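Sim-to-real: policy grabs the wrong part of objects with handles, is my randomization too weak?

Posted in Manipulation / Simulation
21 January 2022

Remedios Montoya
Trying to reproduce the viewpoint randomization result from the Plimham write-up. Same idea as theirs – train the grasp policy only on rendered scenes, shift the camera a bit every episode, swap the objects, then test on hardware. I have 1,550 rendered episodes. In sim it looks fine. On the real arm it does OK on blocks and cans, but anything with a big handle it goes for the handle's outer edge and slides off. 247 of my episodes have a handled object in them so I didn't think it was a data problem. Do I need more textures? More lighting? Wrist view is the only input. One of my renders is at the bottom, most of the handled ones look like this. Kinda stuck, any pointers welcome.

Baptiste Joly
More data. Always more data. We went way up on episodes and most of our problems went away, didnt change anything else.

Pei-shan Chow
Before you render more, split your sim success rate by object type. One number for everything hides this stuff. We had the same thing on Goel, overall looked great, handled objects were awful and the blocks were carrying the average.

Then look at where the object sits in the wrist view. Yours is way over at the left, half of it out of view. If most of the 247 are like that the policy hardly ever gets a whole object with both sides showing, so of course it goes for the part it knows. Changing textures won't touch that. What worked for us:
– sample the camera offset and the object position seperately, not from one seed
– throw out starts where less than half the object is in view, or at least cap them
– hold back 29 handled scenes and never train on them

Also shiny gold is hard. The highlights move when the camera moves. Try the same mesh in flat gray, and if the grasp point jumps you know it's reading the shine. Took me 6 runs to work that out, should of done it first.

Remedios Montoya
Thanks, it was one seed for both. Splitting it now, will post numbers when the runs finish.
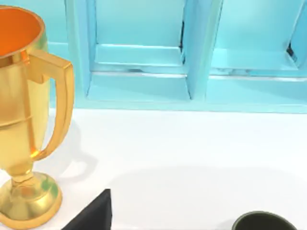 Training render, gold trophy on the white table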